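Coltura Handheld Gripper Pair
Item no. 1394
Sold as a left and right set

The Coltura pair is a set of two hand-held grippers for recording manipulation work without a robot arm in the room. The operator holds one in each hand, does the task at normal speed, and the motion of both tools is recovered afterward from the recordings. It suits tabletop work where the parts are small or easily bent: arranging, sorting, packing, setting out. 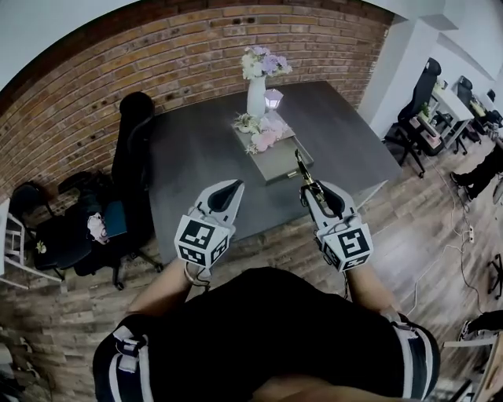
Photo: Omid Nazari / Coltura

Each gripper carries a marker cube near the wrist, printed on its visible faces so that a head-mounted camera has a pattern to read as the hand turns. The fingers will close on slender items as well as on bulkier ones. Weight is 714 g per gripper with the standard fingers fitted. Most operators work in blocks of about 37 minutes and then rest their wrists.

The shoulder harness is sold separately under the name Okoth. It fits over ordinary clothing and adjusts at both straps. Order the long straps for anyone who finds the standard set tight across the chest. 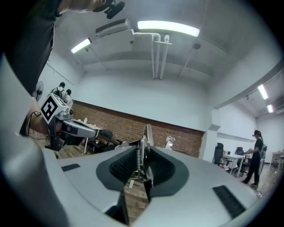 Maintenance is simple and can be done at a desk. Wipe the finger surfaces and grip pads at the end of each day, and keep solvents off the printed markers. The jaw plates and the coiled spring beside them sit in the open recess of the housing, so dust can be brushed out without taking the body apart. Check the spring for stretch once a month. If the jaw closes slowly, replace it — the part is stocked and takes a small screwdriver to fit. Cables should be looked over at the same time.

In the box: two grippers, two cables, spare marker prints, one spare spring, printed setup guide.

Options: Okoth harness, long straps, Traltau carry case, soft finger set.

Price: $136 per week to rent, two-week minimum. Purchase price on request.

Orders ship from our Clorkport warehouse. The next batch of soft finger sets is due in February, and back orders will be filled first.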